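Home | About us | Research | Vacancies | Contact

October
Posted by Norbert Kubíček

Laboratory Technician, Fluorescence Microscopy (fixed term)

Parsa is looking for a laboratory technician to join the imaging group at our Zillville site. The group prepares and images stained tissue sections and cultured cells for research teams in the building and for a small number of outside users.

Most of the work is sample preparation. You will fix, block and stain samples with fluorescent antibodies, mount them, and keep the slide store in order. You will also test new batches of antibody against our controls and write up the results - these records are used by everyone, so they need to be clear. When the microscopes are booked out to visitors, you will set up the session and stay nearby to help.

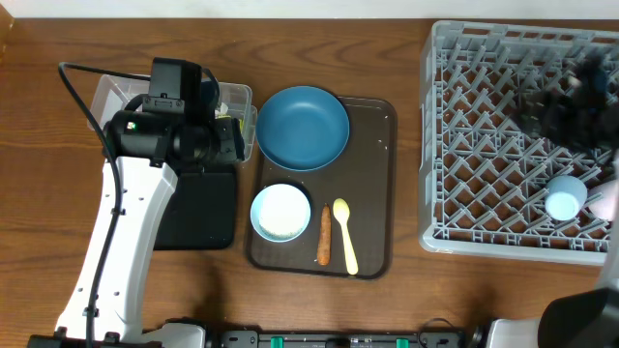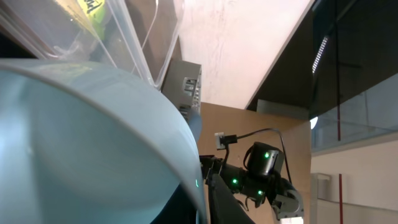

At Zillville: robot arm on a table (first picture) and pale blue bowl (second picture).

You should have:

- a degree or college qualification in biology or a related subject, or two years of work in a laboratory
- practical experience of antibody staining, on sections or on cells
- good written English
- a steady hand and patience with long protocols

Experience of confocal microscopy is useful. We use Stirkolik to book the instruments and Isareo to store images, and training is given in both.

The post is for two years, full time. There are five technicians in the group at present and you would report to Norbert Kubíček. Some protocols run for 48 hours, so an early start or a late finish is sometimes needed - this is agreed in advance and the time is given back.

To apply, send a CV and a covering letter of no more than two pages to the imaging group at Parsa, Zillville. Please name one person who has supervised your laboratory work. Interviews last 45 minutes and include a short practical task at the bench. We will reply to all applicants, and travel costs within the country are paid.

We use cookies to see how this site is used. Accept | Manage settings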